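**Re: [sallbridge-makers] Anyone get to the Brirnard open day?**

Date: 5 April 2018
From: Kyu-ri Jeon
To: sallbridge-makers

Eimear Dunne wrote:

> Did anybody make it out to Brirnard for the open day? I had it on my calendar and then my sister's car died and that was the end of that. I mostly wanted to know if the arm demo was worth the drive, and if they let you get close or keep you behind a rope. Also whether Declercq was there with the conveyor stuff, because I still owe them an email from October.
>
> Eimear

Hi Eimear, hi all,

I went! Sorry about the car. Declercq had a table by the entrance but it was brochures and a bowl of mints, no conveyor, so you didn't miss much on that front. The guy there did take a card from me and I told him you'd be in touch, so now you really do have to write that email.

Parking was a mess. Follow the signs for the loading dock and ignore your phone, which will take you to the wrong side of the creek (it did that to me and to the two cars behind me). They said they had 400 people signed up and I believe it, the line for coffee went out the door.

The arm demo was in the back room and I'd say it was worth the drive on its own. No rope, just tape on the floor, and they let us stand right up at it. The job is food handling: pick up a soft thing, put it on a plate, don't squash it. I know that sounds like nothing, but I've spent two winters trying to get my own little gripper to hold a dinner roll without leaving dents, so I was glued to it. The woman running it walked us through how they set the closing distance for each kind of item, then let people in the crowd call out what to try next. Someone asked for a boiled egg. She said maybe after lunch – I didn't stay to find out.

What I liked is how slow they ran it. I've been to demos where everything flies around at top speed and you learn zero. She kept stopping the arm partway and letting us look at where the fingers were before she sent it on. She also said they've logged 3,000 picks since they started on baked goods, and that the dull part is going back through the bad ones. I asked what a bad one looks like and she said mostly crumbs.

The planning software is from Moleck, and there was a longer talk on that upstairs, 40 minutes, way over my head by the halfway point. Slides are supposed to go up on their site. If they do I'll post the link.

I got one decent picture, with the piece held just over the plate: 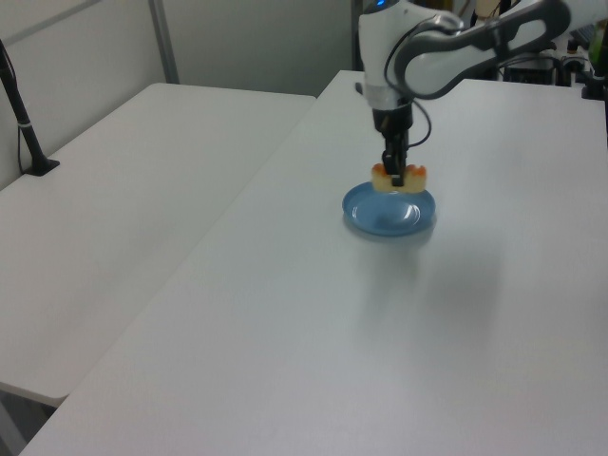 Can you go and see the arm if you missed the open day? They take small groups if you write ahead, and she told me two weeks' notice is enough.

I'd go again, so if a few of us want to make a trip of it, tell me which weeks are bad for you and I'll write to them. I can fit three in my car if nobody minds the dog blanket. Evenings are out, they lock up the back room at five.

Oh, and Eimear, I grabbed you one of the printed handouts on finger pads. It has some coffee on it now, but the table of pad thicknesses is still readable. I'll bring it to the next meetup along with your calipers, which I've had way too long.

Kyu-ri

\-\-
sallbridge-makers mailing list
To leave the list, send a blank message with "unsubscribe" as the subject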